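Home | Modules | Handouts | Reading List | Contact

HOUSEHOLD MATERIALS AND CARE
Handout 4: Coated Cloths and Wipeable Table Coverings

Last updated: 5/6/23
Filed under: Course Handouts, Textiles in the Home

Students are expected to have read this handout before the practical session. The written assignment at the end of the module will draw on the sections on cleaning and on storage. Terms set in capitals are to be learned.

1. Scope

A COATED CLOTH is a fabric to which a continuous layer of another material has been applied on one or both sides. The fabric is called the BASE and the applied layer the FACE. In domestic use the face is nearly always the upper side. Coated cloths are found on kitchen tables, on shelves, inside drawers and in rainwear. This handout is confined to table coverings.

Plastic sheet without a base is sold for the same purpose and is often displayed on the same rack. It is treated in Handout 5. Students should turn back a corner before naming a sample: a woven or felted underside indicates a coated cloth.

2. Older and newer types

The traditional oilcloth was made by brushing linseed oil onto cotton or linen and allowing each coat to dry before the next was applied. The result was stiff, had a marked smell when new, and cracked along folds that were left in place. Most goods now sold under the name of oilcloth are cotton or polyester with a vinyl face. The older word has remained in the trade, and students should not rely on it when identifying a sample.

Pattern is normally printed on the face and then protected by a clear top layer. Checks, fruit and tea things have long been favored for kitchen use. A small all-over pattern hides crumbs and minor stains between wipings, while a plain pale ground shows them at once. Neither is a measure of quality.
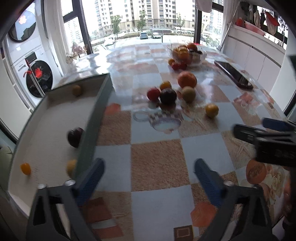 Radosław Wróbel has objected to the last point. In his view a plain ground is the better choice in any kitchen where food is prepared directly on the table, and a busy pattern only encourages people to wipe less often. He would have the handout say so. The course team has noted the objection and leaves the matter for discussion in the seminar.

3. Gloss and glare

A high-gloss face is easy to wipe and gives printed colors more depth. It also reflects strongly under a window or a low lamp, and this can be tiring for anyone reading or sewing at the table. A matte face reduces glare but tends to hold grease in its surface texture. Where a table serves for both meals and close work, a matte covering or a separate cloth for the evening is advised.

4. Cleaning

Wipe the face with a soft cloth, warm water and a little dish soap, then rinse and dry it. Standing water should not be left at the edges, where it can reach the base and cause mildew. Scouring powder, steel wool and bleach are to be avoided. Solvents, including nail polish remover, will lift the print.

Turmeric, ballpoint ink and newsprint may stain a vinyl face permanently if left overnight. Hot pans must never be set directly on a coated cloth. Use a trivet, and check that its feet have no sharp edges.

5. Storage

Roll the cloth around a cardboard tube with the face outward. A cloth that must be folded should be refolded along different lines every few weeks. Creases in a vinyl cloth will usually relax if it is laid flat in a warm room for a day. Ironing is not recommended, even from the back.

6. Samples for the practical

Each bench will receive samples from the Antoniuk and Danddale ranges. The Danddale samples have been cut from a used cloth and show wear at the fold. Students will record the base, the face, the finish and any damage on the sheet provided. Samples are to be returned rolled.

Worksheets not handed in by the end of May will not be marked. Questions about the practical should be raised with the module tutor before the session.

Next: Handout 5, Unsupported Plastic Sheet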